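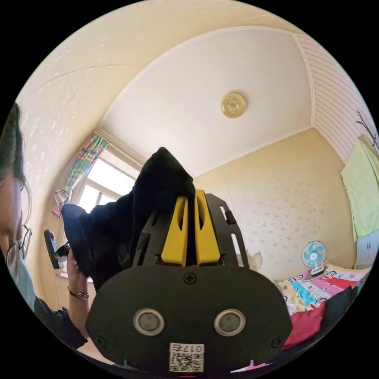 Black cloth held between yellow gripper fingers, bedroom

Emell Magnesium Glycinate Capsules
Ilance Nutrition, 95 capsules per bottle

Emell is a daily magnesium supplement for adults. The magnesium is bound to glycine, an amino acid, and many people find this form easier on the stomach than magnesium oxide.

How to take it
Take one capsule a day with food and a full glass of water. If you also take a thyroid medicine or certain antibiotics, ask your pharmacist how far apart to space them. People with kidney disease should not use magnesium supplements unless a doctor has told them to.

What is in it
Magnesium (as magnesium glycinate), vegetable cellulose capsule, rice flour. No added sugar, gluten, soy or dairy.

Storage
Keep the bottle closed, at room temperature and out of reach of children. Do not use if the seal under the cap is broken.

Price and delivery
$29 per bottle. Orders go out from our Trarnden warehouse and arrive in about nine days. Unopened bottles can be returned within 14 days of delivery.

Label text reviewed by Tudor Filip, pharmacist.

These statements have not been evaluated by the Food and Drug Administration. This product is not intended to diagnose, treat, cure or prevent any disease.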